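Saisonrückblick Faustball, Männer Feld. Der Thread sortiert die Zahlen der abgelaufenen Runde. Stand der Tabelle: 2021-10-05.

1/ Ausgangslage: Harnholm und Isum lagen nach der Hinrunde punktgleich vorn. Entschieden wurde die Staffel über das Satzverhältnis, und dort waren es am Ende drei Sätze Unterschied zugunsten von Isum.

2/ Harnholm hat im Angriff 157 direkte Punkte erzielt. 53 davon kamen aus der Angabe. Der Anteil ist für diese Klasse hoch und erklärt, warum die Mannschaft viele Sätze früh im Griff hatte.

3/ Die Schwäche lag in der Annahme. Kurze Angaben auf die Mitte hat Harnholm schlecht verteidigt, vor allem auf nassem Rasen. Isum hat das im Rückspiel konsequent angespielt — Ergebnis 3:0.

4/ Isum spielte fast durchgehend mit tief gestaffelter Abwehr und nur einem Mann an der Leine. Das kostet Druck beim ersten Ball, hält aber die Fehlerquote niedrig. In den Sätzen mit Verlängerung war das der bessere Ansatz.

5/ Wakon bleibt schwer einzuordnen. Neun Spiele in Folge ohne Niederlage, danach zwei glatte Verluste gegen Mannschaften aus dem unteren Drittel. In beiden Partien fehlte der etatmäßige Zuspieler, die Bälle standen zu nah an der Leine.

6/ Zur Wertung: Bei Punktgleichheit zählt in dieser Staffel zuerst die Satzdifferenz, dann die Balldifferenz, erst danach der direkte Vergleich. Die in den Kommentaren verbreitete Reihenfolge ist falsch. Mit ihr hätte sich an Platz eins allerdings nichts geändert, das Hinspiel ging 3:2 an Isum.
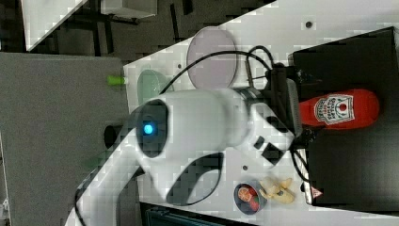 7/ Der Cherkaoui-Cup in der Halle beginnt im Januar. Gespielt wird auf zwei Gewinnsätze, in der Endrunde auf drei. Harnholm und Wakon haben gemeldet, von Isum liegt noch keine Meldung vor.

8/ Für die Halle erwarte ich Harnholm vorn. Der Ball springt gleichmäßiger ab, die Probleme bei kurzen Angaben fallen weniger ins Gewicht. Die Satzlisten der Feldrunde folgen in einem eigenen Thread — Korrekturen bitte mit Spielbericht.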